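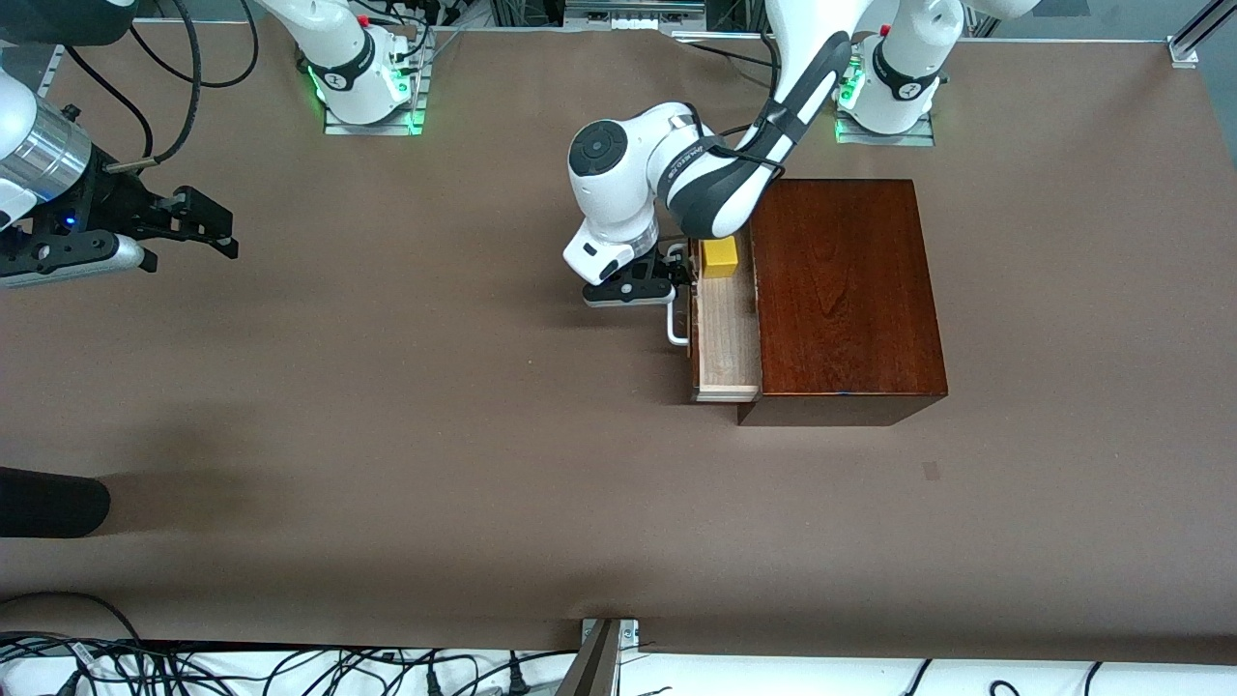 Aula 6 - Conservação preventiva de mobiliário: madeira, humidade, movimento. A madeira nunca está parada. Troca água com o ar até chegar a um teor de equilíbrio, e cada vez que o ar muda ela vai atrás. Incha e contrai muito na direcção tangencial, menos na radial, quase nada ao longo do fibra. Decorar isto, volta em todas as aulas. Num armário o primeiro sítio onde se nota costuma ser a gaveta: prende, range, abre torta. No armário de madeira castanho-avermelhada da fotografia a gaveta está aberta e o puxador é branco, arredondado. Num puxador assim, que contrasta com o corpo do móvel, a pergunta de sempre: é de origem ou é substituição? Só pela fotografia não se responde, é preciso ver a fixação por dentro (furos antigos tapados, marcas de ferragem anterior, sombra no acabamento). O papel castanho por baixo, a cobrir o tampo da mesa, é também o que usamos na oficina: liso, troca-se quando suja, e vê-se logo o que cai do móvel. Serrim fino em cima do papel = suspeita de caruncho, ver ponto 4.

1. Humidade relativa

HR = quantidade de vapor no ar a dividir pela máxima que esse ar aguenta à mesma temperatura. Em percentagem. Aquecer uma sala sem juntar água baixa a HR. Arrefecer sobe. Daí os estragos do primeiro mês de aquecimento ligado, outubro ou logo a seguir conforme a casa.

O valor absoluto conta menos do que a oscilação. Um móvel que viveu cem anos numa capela húmida pode estar óptimo, e rachar numa sala "correcta" de museu em poucas semanas. Chama-se aclimatação, ou histórico climático do objecto. Antes de mudar um móvel de sítio: saber de onde vem, medir lá, medir cá, comparar.

Oscilações curtas (horas) - a madeira maciça grossa quase não dá por elas. O folheado e as camadas de acabamento dão.
Oscilações longas (estação do ano) - o móvel inteiro responde.

Caso Grilemano. Cómoda com folheado de raiz, passou do rés-do-chão para o sótão. Leitura de 41% no sótão, medida uma única vez, à tarde. Uma leitura não serve para nada sozinha! Registo contínuo, pelo menos um ciclo completo de aquecimento. O folheado levantou nos cantos da frente, a cola antiga já estava cansada.

2. Construção e movimento

Os marceneiros antigos sabiam que a madeira mexe e construíam para isso. Almofada solta na ranhura da moldura: pode encolher sem rachar. Fundo de gaveta encaixado em três lados e pregado só atrás, com folga. Tampo preso com tacos ou botões e não colado ao corpo.

Os problemas aparecem quando alguém tira essa liberdade:
- almofada colada por um restauro antigo, racha ao meio
- fundo de gaveta colado em toda a volta
- travessas aparafusadas contra o fio da madeira
- tinta ou verniz grosso que solda a almofada à moldura

Desenho no quadro: tábua cortada tangencialmente, como encurva ao secar (a face do lado da casca fica côncava). Quem faltou copie por um colega, sai sempre no exame.

Rabo de andorinha: olhar para a regularidade. Feito à mão tem linhas de marcação riscadas, espaçamento um pouco desigual. À máquina é tudo igual. Cuidado, isto dá uma pista de época mas não data um móvel.

3. Gavetas

Exame da gaveta, ordem de trabalho. Primeiro esvaziar. Parece óbvio, todos os anos alguém se esquece.
Abrir devagar com as duas mãos, a direito, força igual dos dois lados. Se prende, parar. Ver se prende em cima, em baixo ou de lado (zonas brilhantes por atrito, pó acumulado).
Nunca puxar por uma ferragem solta. Se o puxador abana, apoiar por baixo da frente.
Tirar a gaveta toda e pousar em superfície almofadada, fundo para baixo.
Numerar a lápis numa etiqueta, nunca na madeira. As gavetas do mesmo móvel parecem iguais e não são, trocadas prendem quase sempre.

Corrediças gastas: a gaveta desce à frente e começa a roer a travessa. Reparação com acrescento de madeira da mesma espécie, fio na mesma direcção, cola reversível. Não lixar a gaveta para "entrar melhor" em tempo húmido. No inverno seguinte fica a dançar e o material já foi.

Lubrificar: parafina ou cera microcristalina, camada mínima, só na zona de contacto. Nada de óleos nem sprays de silicone. O silicone entra na madeira e depois não há cola nem acabamento que pegue. Tivemos esse problema na secretária Gendow, metade do tempo foi a limpar o que um dono bem intencionado lá pôs.

4. Insectos

Caruncho (Anobium punctatum) - orifícios redondos e pequenos, serrim granuloso. Prefere o alburno. O orifício é de saída, ou seja o estrago já foi feito quando o vemos.
Lyctus - serrim muito fino, tipo farinha. Só folhosas com amido.
Térmitas - não deixam orifício à vista, a madeira soa a oco. Se houver suspeita avisar logo, aí o problema é do edifício e não do móvel.

Orifício escuro por dentro = antigo, em princípio. Claro, com arestas vivas = recente, em princípio. Para ter a certeza: aspirar tudo, folha de papel limpa por baixo, esperar, voltar a ver. Anotar as datas. Tapar os orifícios com cera antes de saber se há actividade é erro grave.

Tratamentos: anóxia (retirar o oxigénio, semanas), congelação (só para certos objectos, nunca com incrustações ou folheado frágil sem parecer), insecticida em último caso. Quarentena sempre, para qualquer peça que entre.

5. Luz

O dano da luz é cumulativo e não volta atrás. Mogno clareia, nogueira puxa para o amarelo, pau-santo perde o vermelho. O interior das gavetas e o que está por baixo das ferragens guardam a cor antiga, bom sítio para comparar.

Conta simples: iluminância x horas = exposição. 2 horas a 300 lux dão o mesmo que 12 horas a 50 lux. Fazer o exercicio para a sala Floltham com os horários que vão na folha anexa.

Ultravioleta à parte, filtro nas janelas. E os filtros envelhecem, têm de ser medidos de vez em quando.

6. Limpeza

Pó é higroscópico, segura humidade e atrai bicho. Pincel macio e aspirador com rede, de cima para baixo. Pano de microfibra só em superfícies sem lascas, senão agarra e arranca.
Água: não, salvo teste prévio numa zona escondida e aprovado pelo professor. Goma-laca fica branca com água e dissolve com álcool. Já houve quem descobrisse das duas maneiras.
Produtos de supermercado com "nutre a madeira" no rótulo - a madeira não se nutre. Risquem essa palavra dos relatórios.

7. Relatório

Entregar até 05/11/2019, em papel, a Boris Georgiou. Máximo 1.150 palavras sem contar legendas. Peça à escolha do grupo mas tem de ter pelo menos uma gaveta ou porta.

Tem de trazer:
identificação e medidas (altura x largura x profundidade, por esta ordem)
materiais, e com que grau de certeza. "Madeira de folhosa, não identificada" é resposta aceite, "mogno" sem justificação não é
estado, parte a parte, com esquema
o que é original, o que é alteração, o que não se sabe
proposta de conservação preventiva. Intervenção directa só se for preciso, e explicar porquê

Quem escolheu o armário Ivanov fale comigo antes, a porta esquerda está sem dobradiça de cima e não se abre sozinho.

Próxima aula: acabamentos, goma-laca e ceras. Trazer luvas de nitrilo e bata. Ler o capítulo das resinas naturais, a parte das sintéticas fica pra depois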